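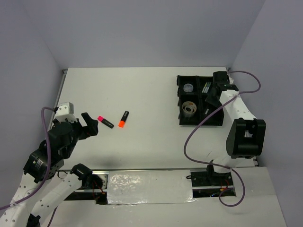
Organizador de escritorio Cenik y marcadores fluorescentes Lumanlan: valoración de uso
Damián Echeverría, 21 de mayo de 2020

El conjunto se compró en Pramitz y se ha usado en una mesa de trabajo blanca, con bolígrafos y marcadores de varias marcas. Se valoran por separado el organizador y los dos fluorescentes que lo acompañaban, uno rosa y otro naranja.

Marcadores. El rosa tiene el cuerpo negro; el naranja lleva el color en el cuerpo y una sección superior negra. A efectos prácticos, el naranja se localiza antes entre otros útiles. Punta biselada, trazo uniforme sobre papel de 80 gramos. En papel de 70 el rosa traspasa ligeramente si se repasa la misma línea. Sobre tinta de gel conviene esperar unos 30 segundos antes de subrayar. Sin capuchón no se han dejado nunca a propósito, de modo que no hay dato de secado.

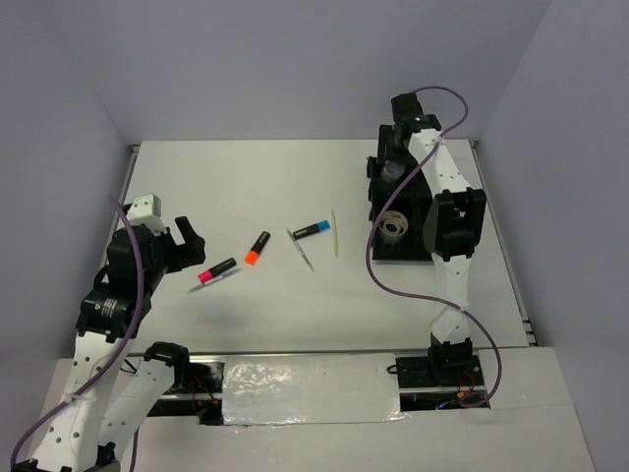
Organizador. Es negro y se coloca bien a la derecha de la mesa, con la zona central libre para los útiles en uso. La estabilidad es correcta con carga repartida. Con todos los bolígrafos en un mismo lado se desplaza al introducir otro con fuerza. El acabado oscuro tiene un inconveniente concreto: los objetos negros se distinguen mal contra él, sobre todo con luz lateral. Los rotuladores de cuerpo claro no presentan ese problema.

Limpieza: paño húmedo y secado inmediato. El polvo se nota más que en el Drakitz gris que usaba antes, aunque aquel era más ligero y volcaba con facilidad.

A mejorar: la base agradecería una lámina antideslizante, y el fabricante debería indicar la carga máxima. Las instrucciones se limitan a un pliego con 3 dibujos y ninguna medida.

Valoración: organizador, notable. Marcadores, aprobado alto, con reservas para papel fino. Volvería a comprar el organizador; los fluorescentes, solo el naranja.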